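Meeting room cable tidy, August 2021

The small meeting room at Ridgeway is next on the list for cable work. Loose power and data leads will be bundled, labeled at both ends and kept off the floor. Kanako Tsuji has the label stock.
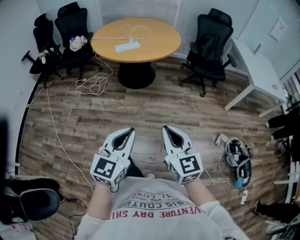
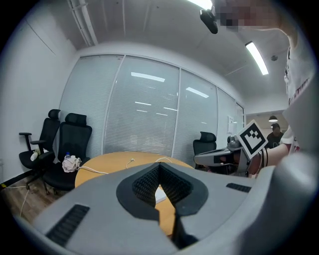
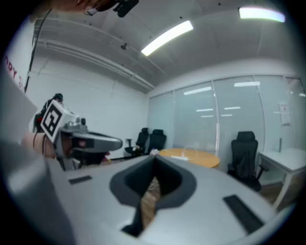 Small meeting room, Ridgeway. The round table and its white cables are in the first two pictures.

The round table stays where it is. Please take bottles and bags off the chairs before you leave. Spare leads longer than 3 meters go to Osamu Yokoyama, job number 237.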